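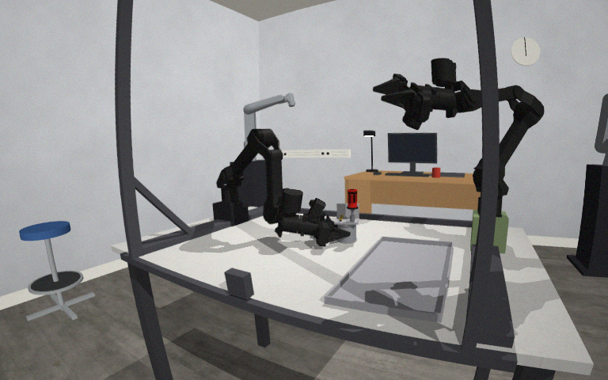

Recording demonstrations on a two-arm cell by remote control

This page covers recording a set of demonstrations by teleoperation in the Larano simulator, using the two-arm table. It assumes that Larano is installed, that both leader arms have been calibrated, and that you can already move one follower arm without trouble. The same steps apply to the physical cell, apart from the reset, which has to be done by hand there.

1. Write the task down first

Put the task in one sentence and keep it in the session notes. For this set it reads: "Left arm picks the red cylinder from the holder, passes it to the right arm, right arm lays it in the tray." Every episode must match that sentence. If you change the order of the arms halfway through, start a new set under a new name.

Decide also what counts as the end. We use the moment when the right gripper is open and clear of the tray rim. Stopping earlier leaves the policy with no examples of letting go.

2. Set the start pose

Load the cell file and send both arms to their start poses. The left gripper should be level and low, close to the holder. The right gripper should be high and open, well away from the left arm's path. Save this as the reset pose before recording anything.

Check the working space between the arms by driving each one slowly to the hand-over point on its own. If an elbow comes near the frame, move the hand-over point towards the middle of the table and save again.

3. Match the leader arms

Hold each leader arm in the same shape as its follower before you switch on the link. Larano will refuse to connect if any joint is out by more than 5 degrees. Do not raise this limit. A large jump at connection is recorded like any other movement and has to be cut out later.

Set the record rate to 60 Hz for joints and leave the camera rate at its default. Both streams are stamped from the same clock.

4. Record an episode

Press the left pedal to start. Wait one second, then move.

Close the left gripper on the cylinder from the side, below the black cap. Lift straight up until it is clear of the holder before turning the wrist. Bring it to the hand-over point and stop there. Close the right gripper, pause briefly, then open the left one. Both grippers will be holding the part for a moment, so keep your hands still - any pull shows up as a spike in the wrist torque.

Withdraw the left arm fully before lowering the right. Lay the cylinder in the tray, open the gripper, raise it, and press the pedal again.

A steady operator takes 17 seconds per episode. Faster runs are acceptable if the pauses are kept.

5. Vary the layout

After every fifth episode, turn the tray a little or shift it along the table. Move the small dark block as well. It plays no part in the task, and the policy should learn to ignore it. Leave the holder where it is for the first set.

6. Review and export

Play each episode back at double speed. Discard any in which the cylinder slips, a gripper touches the frame, or you corrected a grasp more than once. Keep a single clean correction, tagged "recovery".

Our last set kept 67 episodes. Export in the Romelent format with joint positions, gripper widths and the task sentence. Open the first and last files to check that both arms are present - an unlinked arm is exported as zeros and gives no warning.

Related pages

Calibrating the leader arms
Pedal and key bindings in Larano
Hand guiding a single arm with Navickas
Converting Porko logs to Romelent
Fixing dropped camera samples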